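Hand-held gripper (bedding cell)

The hand-held gripper of the Cutham bedding cell is a two-finger tool carried by an operator through household work such as making a bed.

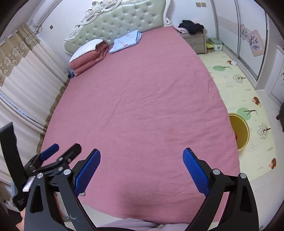 2 min read

The tool is black, with two fingers built from curved linkage plates. The plates turn on round pivot screws, and each finger carries a blue textured rubber pad on its inner face. Fully open, the fingers stand wide enough to take the folded edge of a comforter or blanket.

Setup

Setup starts with the fingers held wide open. The operator checks that both pads face each other squarely, then closes the fingers slowly on a strip of fleece. A strip that slides out on one side points to a twisted pad or a slack pivot. The bracket is checked last, by hand, for play. Settings are logged on the Pudidel sheet under the tool number; the first tool at Cutham is listed as 2562.

Care

Fleece sheds lint, and lint packs into the texture of the pads. Pads are brushed after every session and wiped with a damp cloth - solvents harden the rubber. Pivot screws are checked for tightness every eight hours of use. Pads are replaced at 400 hours or when the texture has worn smooth, whichever comes first.

Repair

The most common fault is uneven closing. Valentyna Mykhailiuk traced it to lint behind the linkage plates, and the plates are now taken off and cleaned before any screw is replaced. Screws are fitted one at a time so that the finger keeps its alignment. A bent plate is not straightened; the whole finger is changed. Kyrylo Mykhailiuk's name appears on some early sheets in error for Kyrylo Melnychuk, who wrote the repair procedure.

Related articles
Horobets pad compound
Linkage fingers
Zarness test bench

Contact | Copyright Cutham Reference | Back to top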